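Wrist camera placement for parallel grippers in sim, what are you all using?

Forum: Manipulation > Simulation

tstoica
Jul 10, 2022
Hey all, first real post here after lurking forever. I'm trying to pick between two grippers for our kitchen tasks and I'm doing the first round in simulation so I don't break anything expensive. Candidate one is the Skivwood parallel gripper, thin straight fingers, pretty chunky palm. Candidate two is the Undbridge, which has wider padded fingers and a slimmer body. Same arm model for both, same controller, same kitchen scenes.

My problem is the camera. I've got it on the wrist looking down past the fingers and I keep going back and forth on how much palm I should let into view. Pull it back and the policy sees more of the counter but the housing eats the bottom of the picture. Push it forward and I lose the fingertips on anything tall. What's everybody doing?

gilsoo_w
Pull it back. I'd take a fat black bar at the bottom over missing fingertips any day. The network learns to ignore the palm in no time because it never moves.

milosz_z
Sort of disagree with Gil-soo. It never moves in sim. On our real arm the mount sags a tiny bit when the wrist rolls, and the palm shifts just enough to be annoying. We trained on a fixed housing and then spent most of December chasing a bug that was really the bracket (a printed one, my fault, wall too thin).

That said I'd still want the fingertips. Can't you tilt the camera instead of sliding it?

tstoica
Tilting helps on the Skivwood! On the Undbridge the pads get in the way, they're so wide that I mostly see rubber. I ran 50 episodes per gripper on the faucet task with the tilted view and the thin fingers came out ahead, but I don't trust it yet. Same seeds for both, though, so at least it's a fair fight.

inho
50 is nothing for a contact task. We don't look at a comparison until it's at 200 per gripper, and even then I've seen the order flip when somebody touches the friction settings. What are you using for finger friction? If both grippers have the default value then you aren't comparing the grippers, you're comparing the shapes.

tstoica
Uh. Default on both. Good catch, rerunning tonight.

gilsoo_w
Comparing shapes is fine for a first pass, come on. She said first round.

inho
Sure, but then call it that in the write-up. I reviewed something last winter where the whole conclusion was "gripper A is better" and it came down to one having a rounder collision mesh. Check your meshes too, Tamara. Whatever the renderer draws and whatever the physics engine collides with can be very different things, and a wrist view only tells you about the first.

milosz_z
+1 to the mesh thing. Turn on the collision overlay and open and close the fingers a few times next to something thin. We had a finger with an invisible lump on the inside, it was pushing stuff away before it touched it.

tstoica
OK, meshes checked. The Undbridge pads were being collided as one solid box per finger, so no give at all, which is kind of unfair to it. Fixed that and set the friction separately. Rerun is going now, 200 each because In-ho scared me.

Wrist view from the sink part of the faucet scene, tilted camera, thin fingers upright either side of the white tube and the palm across the bottom:
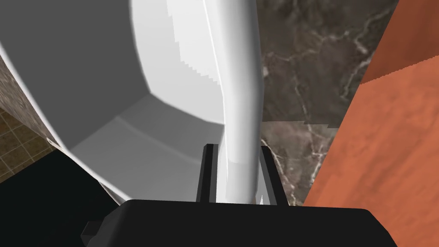
ko_robotics
Does a wider gripper opening make the approach easier for a learned policy?

inho
Up to a point. More opening forgives a sloppy lateral approach, but the fingers need more free room on both sides of the target and closing takes longer, so you start hitting nearby stuff in tight spots. I'd open to the object width plus a modest margin and let the policy command it, if your controller supports position control on the fingers. Fully open every time is the lazy default and it costs you in clutter.

gilsoo_w
We do fully open every time and it's fine :)

inho
You have an empty table, Gil-soo.

gilsoo_w
Fair.

milosz_z
What controller rate are you at, by the way? I had weird finger chatter at anything slow and blamed the gripper for weeks. The Plarnden driver lets you log commanded and measured width side by side, worth plotting those before you decide.

tstoica
Camera and policy run slower than the arm loop, I'd have to look up the exact numbers. I'll plot the widths when the rerun finishes and put both grippers in one chart. If the Undbridge catches up with the fixed pads I'm going to be a little mad about last week.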